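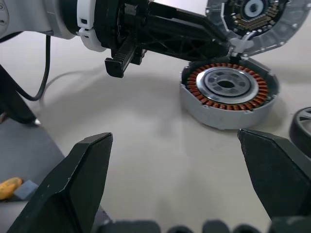

Ticket: Motor zerlegt, Deckel will nicht mehr sauber drauf
Angelegt am 18. Januar 2026
Bereich: Antriebe / Innenleben
Status: offen, warte auf Rückmeldung

Hallo zusammen,

ich häng mal wieder an einem runden Motor fest und bräuchte eure Köpfe dazu. Das graue Gehäuse mit dem Kupferwicklungsring liegt bei mir auf dem Tisch, das Oberteil mit den goldfarbenen Kontakten und der weißen verzahnten Nabe ist ab. Auseinander ging alles wunderbar (zu wunderbar, denke ich inzwischen), nur beim Zusammenbauen klemmt es kurz vor Schluss. Der Motor stammt aus einem Rollladenantrieb von Sarmiento, den ich gebraucht bei Udbridge bestellt habe, ohne Papiere natürlich.

Was ich bisher gemacht habe, der Reihe nach:

1. Deckel gerade aufgesetzt und leicht gedrückt. Er sinkt ein Stück ein und bleibt dann stehen. Mit Gewalt wollte ich nicht ran, die Wicklungen sitzen mir zu nah am Rand.

2. Deckel jeweils ein Stück weitergedreht und neu probiert. An einer Stelle geht es spürbar tiefer, aber auch dort sitzt er nicht plan auf der Lippe vom Gehäuse. Die Stelle hab ich mir mit Bleistift markiert.

3. Wicklungen durchgemessen. Alle drei Stränge liegen bei mir fast gleich, kein Schluss zum Gehäuse. Da bin ich also beruhigt, das Kupfer ist es wohl nicht.

4. Innen alles mit Pinsel und Druckluft saubergemacht. Da kam ordentlich Staub raus! Hat am Sitz leider gar nichts geändert.

5. Die kleine weiße Kunststofflasche am Rand vom Oberteil genauer angeschaut. Mein Verdacht: die gehört in eine Aussparung und steht bei mir daneben. Wenn ich sie mit dem Fingernagel etwas nach innen drücke, rutscht der Deckel weiter, springt aber wieder hoch, sobald ich loslasse.

Dazu kam gestern noch eine Antwort von Géza Virág (danke dir!):
„Bei den Dingern erst die Nabe ausrichten, dann die Lasche. Wenn die Verzahnung einen halben Zahn daneben steht, kannst du drücken, bis du schwarz wirst. Und bitte nicht an den Kontakten festhalten, immer außen am Ring.“

Hab ich heute Abend gleich ausprobiert, 20 Minuten lang gefummelt. Mit ausgerichteter Nabe geht es deutlich leichter, es fehlt jetzt vielleicht noch ein Millimeter. Die Lasche zickt aber weiter.

Meine Fragen an euch:

- Ist die Lasche eine Rastnase oder bloß eine Zugentlastung fürs Kabel? Im Ersteren Fall würde ich sie ungern wegfeilen.
- Gehört zwischen Gehäuse und Oberteil noch ein Dichtring? Bei mir lag keiner drin, kann aber beim Vorbesitzer verloren gegangen sein.
- Hat jemand die Explosionszeichnung? Ekkachai Thepsuriya meinte, er hätte sowas im November mal eingescannt, finde ich in der Ablage aber nicht.

Ersatz gäbe es bei Pisusell für 54 Euro plus Versand, das wäre aber wirklich mein letzter Ausweg. Ich lass bis dahin alles so liegen und messe morgen noch die Tiefe der Nabe nach. Die Werte trage ich dann unten nach.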